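Kanddale shop notebook - February, 14:40
Filed under: Cell upkeep / Two-arm table

Venter cell, dish-to-rack task. Right arm was closing short on the square dishes. Base plate bolts checked on both sides, right side a quarter turn loose. Retorqued. Gripper zero redone on both arms, wrist camera lens wiped.

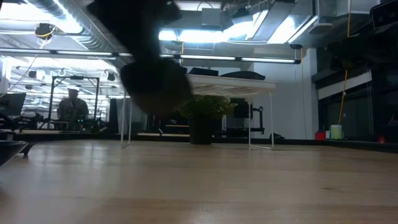
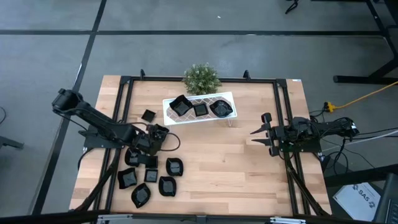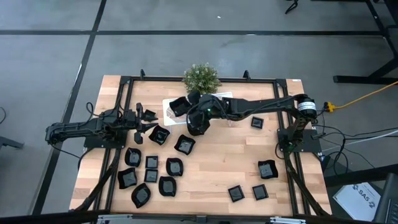
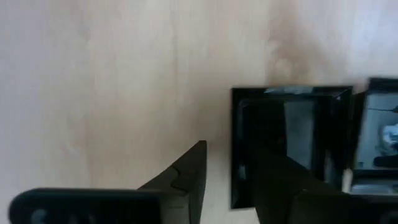
Rack, table and black dishware, cell at Kanddale. Last one is a wrist camera view.

Ran 46 cycles after the retorque, 6 missed grasps, all on square dishes. Black fingers against black rims are hard to separate in the wrist view - try light tape on the fingertips before touching the exposure again.

Cable slack at the right base needs a proper tie-down. Rack feet have no locating marks; add some at the next stop. Next bolt check at 300 cycles. Spare finger set is on order from Cinau.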